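Feb clear-out at the Hestley flat, page two. Page one had the hallway and the coats, go back if you missed it. Putting this up quick before the van comes.

## What's going where

Most of the kitchen stuff is going to Flesum, the rest to Tyyne Sjöberg's place until May. Anything left after that goes to the swap shelf at Zatcombe. Lauri Salminen has first pick on shelving, he asked back in the fall. No pick on the bread knife, sorry Lauri.

Started with 17 boxes, ended up with nearly 133 loose things that fit in none of them. Tape ran out twice. Labels by Tyyne, so if you can't read one ask her and not me.

A few notes before the picture:

- Plates and bowls wrapped in the old Turunen newsletters. Ink comes off, so wash before using.
- Glasses are in the two tall boxes by the door. Do not stack!! One of them has a soft bottom.
- Baking tins nested, smallest inside. The springform is missing its base, still looking.
- Spices: threw out anything older than the lease. That was most of them. Kept the cardamom.
- Tea towels are padding for the pans. Want them back evenutally.
- The drawer of string, corks and dead batteries got sorted in 12 minutes, personal best. Batteries went to the drop-off point on the corner.

Bins and tubs took longest. Everbody has opinions about bins. We keep the upright ones, they slide in beside a fridge or under a sloped shelf and don't hog the floor. Flat crates are for the garage, Lauri's collecting those with the shelving. Wipe them out before they travel, inside and out, warm water and a bit of dish soap, then leave open overnight.

## The picture

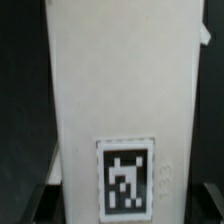 *Tall cream bin, narrower toward the bottom. Few smudges up top, black and white tall sticker low on the front.*

Going to Flesum with the kitchen lot. Leave the sticker on please, and no picking at the edges.

Still to sort: the cutlery tray, two lamps, the rug nobody has claimed. Page three when I've found the charger. If you want something off this page message Tyyne, my phone is in a box somewhere.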